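Asunto: Re: [soporte-usuarios] Respuestas guardadas que salen con el idioma cambiado
De: Siham Lahlou
Fecha: 2 de septiembre de 2026

Hola a todos, y perdonad que haya tardado tanto en contestar, que he vuelto de vacaciones con la bandeja de entrada hecha un poema.

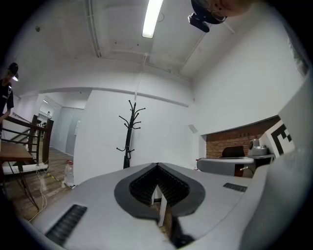 Lo primero, gracias a Goossens por el mensaje de la semana pasada, porque llevábamos en Ferniditz desde antes del verano con el mismo problema y pensábamos que era cosa nuestra. Copio el trozo para que quien se haya incorporado hace poco a la lista no tenga que ir a buscarlo al archivo:

> Tenemos Fludura con dos buzones, uno en español y otro en francés,
> y una biblioteca compartida de respuestas guardadas. Cuando una
> conversación pasa de un buzón al otro, el agente elige la plantilla
> en español, la ve bien en el editor y al cliente le llega la versión
> francesa. No pasa siempre. Hemos vaciado la caché, hemos cambiado de
> navegador y hemos vuelto a crear tres plantillas desde cero, y sigue
> igual. ¿A alguien más le ocurre? ¿Sabéis si depende del buzón o del
> perfil del cliente?
> Un saludo,
> Goossens

Pues sí, nos ocurre, y creo que la respuesta a tu última pregunta es que depende del perfil del cliente, aunque con un matiz que me costó dos tardes y mucho café. Os lo cuento con calma.

Fludura guarda el idioma en dos sitios. Uno es el de la conversación, que se hereda del buzón por el que entra el primer mensaje y que se ve arriba a la derecha, junto a la etiqueta de prioridad. El otro es el de la ficha del contacto, que está escondido en la pestaña «Datos adicionales» (yo no la había abierto en la vida, lo confieso). El editor os enseña la plantilla según el idioma de la conversación, pero al enviar manda el de la ficha, siempre que la ficha tenga algo puesto. Si está vacía, se usa el de la conversación y todo va bien, y por eso parece que el fallo aparece y desaparece cuando le da la gana.

¿Y quién rellena esa ficha? En nuestro caso, la importación. Cuando nos mudamos desde Hollport trajimos los contactos en un archivo con 38 columnas, y una de ellas, que se llamaba simplemente «lang», se asoció sola al campo de idioma. Muchos de esos contactos tenían ahí un valor antiquísimo, de cuando el formulario venía marcado en francés por defecto y la gente no lo tocaba.

Lo que hice para arreglarlo fue lo siguiente. Entré en Contactos, filtré por idioma igual a francés y añadí una segunda condición, que el último buzón usado fuera el español. Con la selección hecha, fui a Acciones, Editar en bloque, y dejé el campo de idioma en blanco. Ojo, en blanco de verdad: si elegís «Automático» se guarda como un valor y volvemos a estar donde estábamos. La edición en bloque admite 500 contactos por tanda, así que me tocó repetirla unas cuantas veces, y entre una y otra conviene recargar la página, que si no el contador se queda con la cifra vieja y da unos sustos tremendos.

Antes de tocar nada, por favor, exportad los contactos. Yo no lo hice la primera vez y me llevé por delante el idioma de unos clientes belgas que sí lo tenían bien puesto. Me escribieron muy amables, todo hay que decirlo, pero los tuve que corregir a mano uno por uno.

Queda una cosa que no he conseguido resolver, y a ver si alguien me echa un cable. Las respuestas que salen por una regla automática (el acuse de recibo fuera de horario, por ejemplo) siguen llegando en francés a unos pocos contactos, aunque tengan la ficha vacía. Sospecho que la regla se queda con el idioma que había el día en que se creó, y que habría que borrarla y hacerla de nuevo, pero la nuestra tiene 6 condiciones encadenadas y me da una pereza enorme sin saber si servirá de algo. ¿Alguien lo ha probado?

Goossens, si quieres te paso el filtro tal como lo tengo guardado, escríbeme por privado y te lo mando encantada. Y si al final abres una incidencia con el fabricante, avisa por aquí y me sumo a ella, que cuantos más seamos, mejor.

Un abrazo grande a todos y buena vuelta,

Siham Lahlou
Atención al cliente, Ferniditz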